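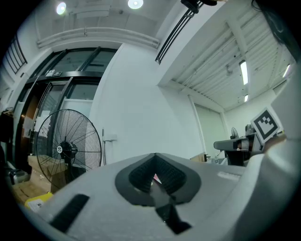 The Forever Warranty Has a Short Memory

May | By the Home Desk, Clarkden Review

Astel sells a kettle for $90 and promises to stand behind it for life. Whose life? The card in the box says the life of the product, and the product's life ends when it stops working. I read that line several times.

Virnwood is a little more generous. It covers parts for 24 months, then asks you to pay $50 in shipping on a toaster that sells for $80. Few people in Clarkden bother, according to the repair shop on Sandoval Street, and I suspect the company worked that out long before we did. I'd take a plain two-year promise and a screw I can turn myself.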